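Coats & Cold Weather Gear > Care and Storage
Thread: Putting winter jackets away without killing the loft
3,348 views

plumtree_annie
May 27, 2023

Hello everybody! It finally got warm and stayed warm, and I have the whole family's winter coats to put up for the summer. My mother always washed everything in April and packed it flat in the cedar chest, and I've done it her way for most of my life, but last fall I opened the chest and my good Femero puffer came out as flat as a pancake. It took three trips through the dryer to get it looking like a coat again, and I swear it was never as warm after that.

So my question is, do you hang them or fold them? And does anyone still use those vacuum bags? My sister-in-law swears by them (she lives in an apartment with one closet, bless her, so I understand the appeal).

Sadside
Hang them, Annie. Wide wooden hangers, zipped up, plenty of room on both sides. I've had the same down parka for a very long time and it has never spent a night folded. The vacuum bags are a crime against geese.

quiltingbee_ro
I'm going to disagree with Sadside a little, with love. Hanging is fine for a light jacket, but a heavy one pulls on the shoulder seams all summer long, and with the quilted kind the fill can creep down to the bottom of each panel. I lay mine loosely in a big cotton pillowcase on the top shelf, with nothing stacked over it. Before that, everybody's coats come out onto the spare bed and get the once-over, collars and hoods first, then zippers. 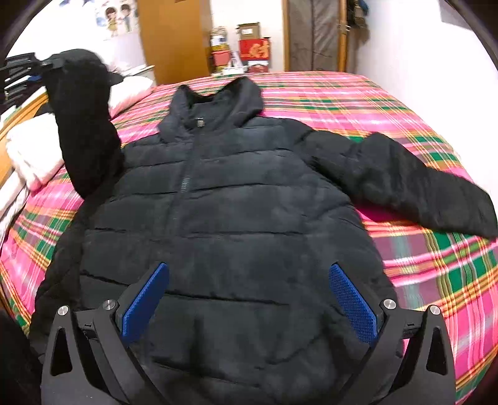

Black jackets on the plaid sheet, this one and the next
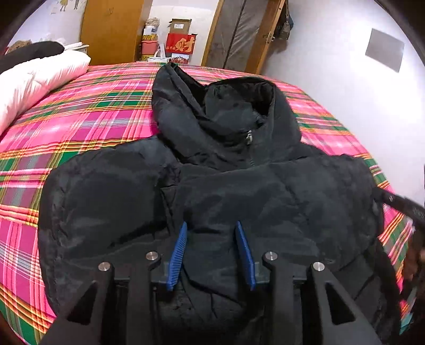

Reading time: 3 min

The collar is where all the grime lives, makeup and sunscreen and whatever else, and if you put a coat away with that on it you'll have a yellow ring by fall that won't come out for anything. A dab of plain dish soap and an old toothbrush, then wipe it with a damp cloth a few times. I also run a bit of candle wax along the zipper teeth. My grandmother did that and I've never had one stick on me!

Sadside
Fill creeping down is a cheap jacket problem, Ro. If the stitching is decent the panels keep everything where it belongs. I'll give you the candle wax though.

Esther Shirima
Hi all, long time reader, and I hope it's okay to jump in. I did alterations for a dry cleaner for years, and I saw as many coats spoiled by hangers as by folding. Mostly it was wire hangers, I'll admit. What did the most harm by far was packing them damp. People would wash a coat, feel that the outside was dry, and put it in a plastic tub, and then they'd bring it to us in the fall smelling like a basement. The outside tells you very little! Squeeze the thickest part between your hands, and if you feel any clumps, it goes back in on low with a couple of clean tennis balls.

Annie, if yours still feels thin, check whether it's down or polyester inside. Down will usually forgive you. Polyester that has been pressed flat for months often won't.

plumtree_annie
Oh Esther, thank you, I just went and read the tag and it's polyester. Well, that explains it. I always assumed it was down, I suppose I wanted it to be!

Anderson Queiroz
We used vacuum bags for two winters when we were between houses. The kids' synthetic jackets came out looking sad and my wife's wool coat was perfectly fine, so I wouldn't throw the bags away, I'd just save them for sweaters and blankets. For the puffers we bought a rolling garment rack and it lives behind the guest room door with an old sheet over it.

Sadside
A sheet over a rack. Finally, a man of sense.

quiltingbee_ro
Sadside, you old goat, my pillowcase is also a sheet, just a smaller one. Annie, let us know what you decide, and check the pockets before you wash! I found a whole tube of lip balm last year, after the dryer.

plumtree_annie
I'm going to hang the two lighter ones and try Ro's pillowcase for the big one, so you can both be right. Pockets checked: four tissues and a peppermint.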